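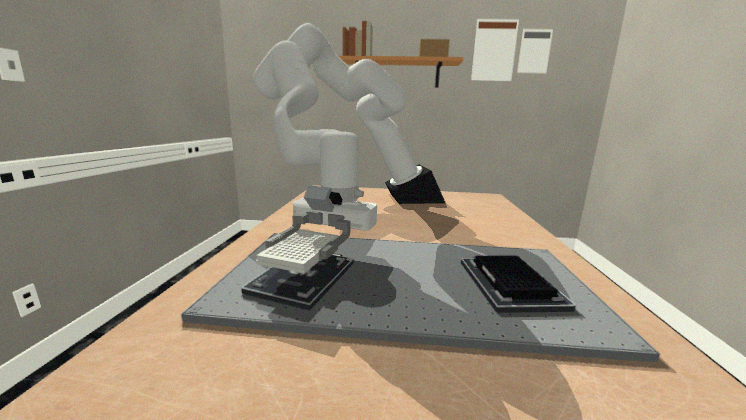
Worktable with gray perforated plate, Flenitz building, room 13.

Workshop and Storage Rooms: Monthly Safety Checklist
Site: Flenitz building, ground floor
Month: February
Checked by: Hubert Sobczak
Start of round: 7:30

Marks used: OK = in order. R = repair needed. W = watch until next round. N/A = does not apply.

1. Exits and walkways

1.1 Main exit door opens fully from inside: OK
1.2 Side exit to loading yard: R
Comment: The door opens, but it needs a strong push with the shoulder. The lower hinge is bent. I wrote the same remark last month. Please order the hinge from Robles, they had the correct size the last time.
1.3 Walkways kept free to the yellow line: W
Comment: Two pallets were standing over the line next to the paint store. I asked the morning shift to move them and they did it while I was there. The line itself is worn and new people do not see it well.
1.4 Emergency lights, test button pressed for 30 seconds: OK
Comment: All lamps stayed on for the full time. The lamp above the stairs is weaker than the others.

2. Fire protection

2.1 Extinguishers hanging in place, seal not broken: OK
2.2 Pressure needle in green area: R
Comment: Extinguisher no. 86 in the corridor is at the limit between green and red. I took it down and put the spare one from the office. The spare must be replaced also, otherwise the office has none.
2.3 Fire blanket in kitchen: OK
2.4 Rags with oil in closed metal bin: W
Comment: The bin was closed but too full. It should be emptied every evening, also when there is little work.

3. Storage racks

3.1 Load sign visible on every rack: R
Comment: Sign missing on the second rack from the window. The permitted load is 450 kg per shelf, the same as for its neighbors. Until the new sign is there, I fixed a handwritten one with tape.
3.2 Uprights straight, no dents from forklift: OK
Comment: Old dent on the corner rack is measured again and has not become bigger.
3.3 Safety pins in all beams: OK
3.4 Heavy goods on lower shelves: W
Comment: The Rustum boxes are again on the top shelf. They are heavy for one person and there is enough free place below. I spoke with the warehouse and they promised to change it after the delivery.

4. Electrical

4.1 Cables without visible damage: OK
4.2 Extension cords not connected one into another: R
Comment: Found one such connection behind the coffee machine. Disconnected by me. The kitchen needs one more wall socket, and I ask the management to decide about this.
4.3 Panel doors locked, key in key box: OK

5. First aid and washing places

5.1 First aid box complete: R
Comment: Small bandages are finished, eye wash expires this month. Please fill in the little book when you take something out.
5.2 Eye wash station, water runs clear: OK
Comment: I let it run until the brown color was gone. It should be done weekly by the shift leader.
5.3 Soap and paper towels: OK

6. Ladders

6.1 Rubber feet present: OK
6.2 Inspection sticker valid: W
Comment: The Viltlow ladder has a sticker which nobody can read anymore. I could not find the number in the list. It is not to be used before we know its date.

Open points go to the office by the end of the month. Points 1.2 and 2.2 are urgent.

Signed: H. Sobczak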